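Skurnik: perception engineer, Morcombe office, 16-month contract

We write the software that tells a gripper which glass jar it is about to close on. Clear glass, powders, a busy background. Our detector scored well on 566 benchmark images and then did badly on 31 ordinary ones, so we have stopped quoting the first number.

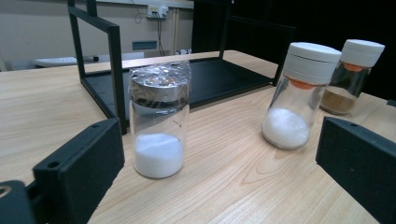 Zelport asked in February whether a bigger network wouldn't fix all this, and whether hiring for it was worth the money. We doubt the first part. The second depends on you.

You'll label failures, retrain, and throw out metrics that flatter us. Expect C++ and Python, and our planner, Marar – 111 config files, few of them documented.
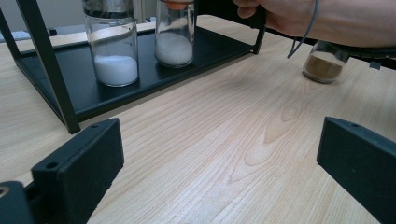 What we want from you

Two years with depth or segmentation code that ran on real hardware. A habit of checking other people's plots. Degrees are optional.

To apply, send a page on a perception result you stopped believing, plus code, by May 29, 2018. Demo reels won't be watched.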